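Tahira Bangash started mending other people's clothes when she was in her second year of college and short on rent money. A neighbor paid her to take in a bridesmaid dress, then told her sister, and by the following January Bangash had a waiting list.

She now runs Inora, a repair and alterations shop on the ground floor of a former bank. Before that she spent 9 years doing alterations for Dristell, a formalwear rental company, where the work was fast and mostly the same.

"Hems, hems, hems," she says. "Pants up, pants down. You let it out for one man and take it in for the next one. I got very quick, and I got bored."

What she wanted to do was repair. At Dristell a jacket with a torn lining was usually written off. Bangash used to ask if she could take the damaged ones home, and she learned to reline a coat by taking them apart at night.

Inora opened with two sewing machines and a steam iron she bought from a dry cleaner who was retiring. Coats make up most of the winter work. In summer it is zippers, wedding clothes and a lot of denim.

"People think denim is easy since it's tough," she says. "A worn knee is easy. A worn inner thigh is hard. The cloth around the hole is already thin, so whatever you sew to has to be farther out than you think. I go out two inches past the place where it feels weak, and I still get some of them back."

She charges by the hour for anything that isn't a hem. The most she has ever billed was 84 hours, for a quilted wedding coat that had belonged to a customer's great-grandmother. The silk had split along almost every fold. Bangash backed each section with fine net and stitched it down by hand over one spring.

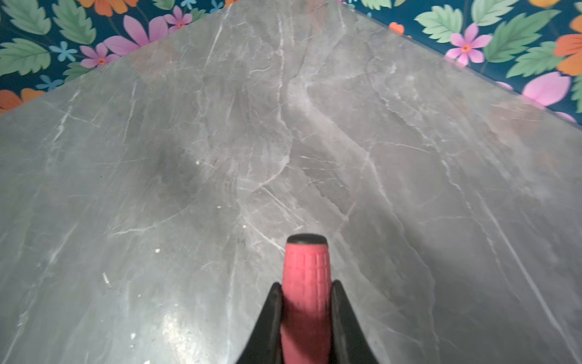 She is not sure she would take on a job that size again. "I lost money on it. I quoted her before I had opened up the lining, and that was my mistake. Now I don't give a price on old silk until I've had it for a week."

The coat did bring in other work. The owner's cousin sent a box of embroidered shawls, and a theater group called Atness asked her to look after its costumes. She does those in batches, after the run closes.

Thread is the thing she is fussiest about. She buys most of hers from Mughal, a family supplier that will match a color from a snippet sent in the mail. She keeps 100 spools on the wall by the door and more in drawers, sorted by fiber first and then by shade.

"Customers worry about the color," she says. "I worry about the strength. If the thread is stronger than the cloth, the cloth tears next time. You want the stitches to go first."

She teaches a class on Monday evenings – darning, patching and buttons – and keeps it small enough to sit beside each person for a while. Most of them arrive with a sweater. She asks them to practice on an old sock before they touch it.

Asked what she turns away, Bangash names leather, fur and anything that has not been washed. She has a sign about the last one next to the register.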